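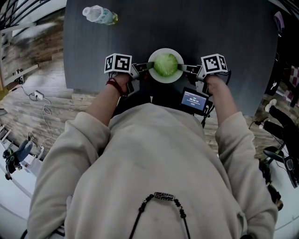

## Pluteo 62 Paddock Stand, Rear

Part no. 2902. Supplied by Ilanier.

The Pluteo 62 is a rear lift stand for motorcycles with a double-sided swingarm. It raises the rear wheel clear of the floor for chain adjustment, wheel removal and upright storage. It is not suitable for single-sided swingarms; see the Prusinach pin stand for those.

### Specification

| Item | Value |
|---|---|
| Frame | Welded steel tube, powder coated |
| Rated load (rear axle) | 1000 N per side |
| Lift height at axle | 80 mm above rest position |
| Wheels | Two, nylon, fixed |
| Supports | V-cups or L-pads, both included |
| Finish | Black or gray |
| Assembly | Bolt-together, two halves |

### Choosing supports

Use the V-cups if the swingarm has threaded bobbin mounts. Bobbins are sold separately in M6, M8 and M10, and the thread size should be checked against the owner's manual before ordering. M8 spools will start in some M10 holes and hold by a turn or two, then pull out under load.

The L-pads sit under the swingarm itself and need no bobbins. Check that they clear the chain adjuster bolts, brake caliper bracket and any sensor wiring. On bikes with a low exhaust the right pad may have to go further back than the left. A small offset is acceptable provided both pads are fully seated.

### Assembly

1. Lay both halves on the floor and slide the inner tube into the outer.
2. Fit the two center bolts finger tight.
3. Set the supports to the width of the swingarm, leaving equal distance on each side.
4. Tighten the center bolts, then the support clamps.

Wrench sizes are 17 mm for the center bolts and 13 mm for the clamps. Re-tighten after the first few lifts.

### Use

Park on level concrete with the side stand down and the gearbox in neutral. Bring the bike upright, seat both supports, then press down on the handle in one steady movement until the stand rests on its back bar. A second person on the opposite side is recommended for a first lift. If a front stand is also used, raise the rear first and lower it last.

Do not start the engine and run the bike in gear on the stand. Do not sit on the bike while it is raised.

### Spares

- V-cup pair, with clamps
- L-pad pair, rubber faced
- Replacement rubbers for L-pads
- Wheel and axle bolt set
- Handle grip

The Assefa front stand uses the same wheel and axle bolt set. Its support clamps are a different diameter and will not fit the Pluteo frame.

### Revision note

2021-05-18: Center bolts changed from 8.8 to 10.9 grade. Dimensions unchanged. Earlier stands can be upgraded with the current bolt set.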